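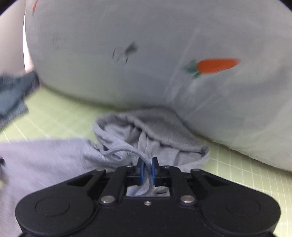 dkaplan
What makes a parallel gripper let go of thin cord under load when the force reading stays normal?

ersoy_bench
Glazed pads, usually. The motor current shows how hard the fingers close and says nothing about friction. Wipe the pads with alcohol and repeat the pull.

dkaplan
Cleaned them. Still 7 drops in 93 pulls on the Vokgate, all after roughly 20 minutes of running.

olla3
I don't agree it's the pads. Drops that start once it's warm suggest play in the linkage. Check the pivot pins.

ersoy_bench
Pin play would show as a position error. Any in the log?

dkaplan
None logged. Will swap the pads first, then measure the pins.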